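Last updated: September

My sister-in-law asked me over dinner when she can buy a robot that does the dishes. I've been writing about home machines long enough that I should have a short answer, and I don't. So I went through my notes again. 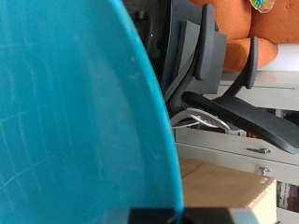

The chore I keep coming back to is the drying rack. You pick up a plate, turn it on its edge and set it between two wires. A child can do it while talking. For an arm it means holding something thin and smooth, keeping it upright and finding a gap not much wider than the plate. 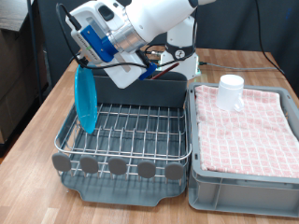
Turquoise plate, held edge-on at the left end of the rack.

Iveta Kováčik spent 14 years on packing lines at Tessier before she started advising small shops. Her view is that factories got robots early because everything arrives in the same spot. A kitchen has no spot. Someone leaves a mug on a towel and the job is different – same room, same arm. 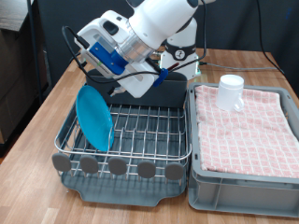 Augustina Owusu is more hopeful. She told me she'd pay $2000 tomorrow for a machine that only emptied the rack and put things away, even if it took 70 minutes a night. She'd be asleep anyway. I think a lot of people would take that deal, but I haven't found anyone selling it. Enamari has a waiting list and no price.

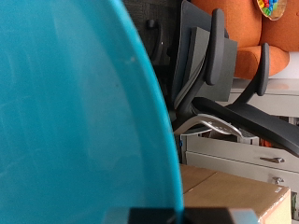

Close in on the plate, with the office behind it.

My answer for now is that single steps look within reach and whole chores don't. Doing the dishes also means scraping, stacking, wiping the counter and knowing which cup has a crack in it. I told my sister-in-law to get the dishwasher fixed. Next month I'll write up the laundry folder from Kastach, if they send it.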